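A place for everything, at a price

The woman who runs Zurnis would like it known that she does not sell clutter. She sells what she calls table storage: racks, tubs, caddies and baskets for the small things that otherwise roll about in a drawer. Her shop is on the hill in Brikthorpe, two doors up from a bakery, and when I arrived at half past nine she was pricing up toothpick jars.

I told her straight away that I had doubts. My own chopsticks live in the cutlery drawer with the skewers and a broken whisk, and they have never complained.

"You lose one of every pair, though," she said. "Everyone does. You end up with a long one and a short one."

I asked whether a basket would stop that. She thought about it longer than I expected.

"No. But you'd see it sooner."

It seemed a thin case for spending money. She stocks 33 kinds of upright holder, from a plain steel tube to a china frog with holes in its back, and I asked who could possibly need that much choice. She said people bought by colour. Pink sells, apparently, and so does white, while green sits on the shelf until December and goes in the sale.

The divided baskets are her favourites. A divider, in her view, is the difference between a holder and a pot. You can put the black ones on one side and the wooden ones on the other, or the cooking ones on one side and the eating ones on the other. I asked if customers kept this up at home.

"For a week," she said. "Then it's all in together. I do the same at my own house, if I'm truthful. My husband drops them in wherever there's room."

She was less willing to give ground on drainage. Holes in the sides let the air through, she said, and a wooden chopstick put away damp in a closed jar will go furry at the bottom. I said that drying it with a tea towel would do the same job for nothing. "It would," she said, "if you did it." I don't, as it happens, and I let that one go.

What about the decoration? Cut-out clouds, trees, hearts, fish: it all looked to me like somewhere for soy sauce to collect. She admitted it needed an old toothbrush now and then. The plainer range from Ticona wipes clean in one go, and she had 8 of those left because hardly anyone wanted them.

"People don't want plain on the table. They say they do, then they pick up the one with the little trees."

She used to have a stall at Sikside market, where she sold 47 baskets in a single morning and has never come near it again. She puts that down to the man on the next pitch, who was frying dumplings. I suggested that he might deserve a commission. She said he had thought so too.

Before I left she pressed me to try one at home. I took a basket on the understanding that I would pay for it or bring it back, and stood it on the kitchen table.
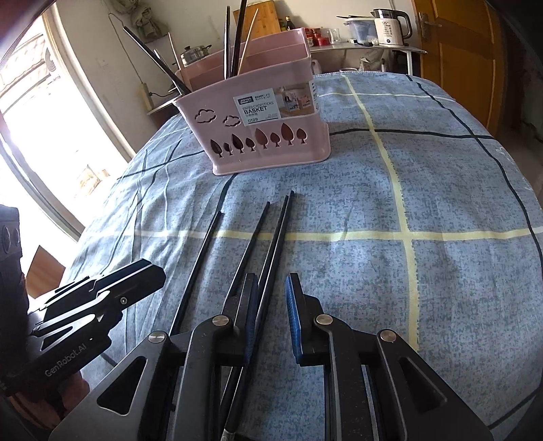
I rang her a fortnight later to say I was still undecided. The drawer opens more easily, I'll give her that, but I now have a thing on the table that has to be moved whenever I want to write a letter. She asked whether I had found any odd ones when I emptied the drawer. I had, 2 of them, and she sounded far too pleased. I still owe her an answer about the money.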